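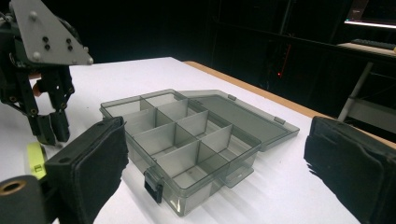
Prapai Wannasri does not believe a machine will be sorting the hardware drawers at Saltidthorpe by June, or by any June she expects to see, and she asked us to put that at the top. She read our last notice and wrote back that a person can pick a washer out of a pile of screws while arguing on the phone, and that she would like to watch a machine do either.

We agree with her more than she thinks. The last notice used the word "soon" twice, and both have been taken out.

Call for participants: small chores, two hands, Kaewsai workroom

Wodwood is looking for 10 people to spend time with us doing the dull jobs that shops and kitchens run on. Filling organizer boxes. Closing latches. Getting a lid to stay shut when one compartment is too full. Some of it you will do with your bare hands and some with hand-held grippers, so we can compare the two. The grippers are slower. Most people find them annoying for the first hour, and a few stay annoyed.

What we want to know is whether the companies selling chore machines to small shops are anywhere near the truth. Our own view, after 3827 recorded tries at ordinary sorting and tidying jobs, is that they are not very near. A machine that does well with one box can go to pieces over another with a stiffer clasp. Thin plastic is bad, and see-through plastic is worse. We may be wrong about how long this lasts, and we would rather have records than opinions, our own included.

Who should apply

People who have done this kind of work for pay or at home for years: stock clerks, hardware and craft store staff, school kitchen workers, anyone who has run a sewing room. You don't need to know anything about computers. You do need to be able to stand or sit at a table for a stretch and to tell us plainly when a task is badly set up. Doubters are welcome. So are fans, but please don't tidy up the results for us.

What you would do

Come in for six sessions. Each has eight short tasks, with breaks between them. You will be paid for every session you attend, including any we have to stop because our equipment quits. It quits a fair amount.

What this will not do

It will not train you for a job in robotics, and we can't promise one afterward. It also won't settle whether your present job is safe – anybody who says they can tell you that from a table of plastic boxes is selling something.

To apply, write to Magdolna Hajdu at the Kaewsai workroom with a few lines about the work you have done and the chore you think a machine will be worst at. Mercedes Bedoya handles pay and travel questions. Applications close 30 Mar 2024.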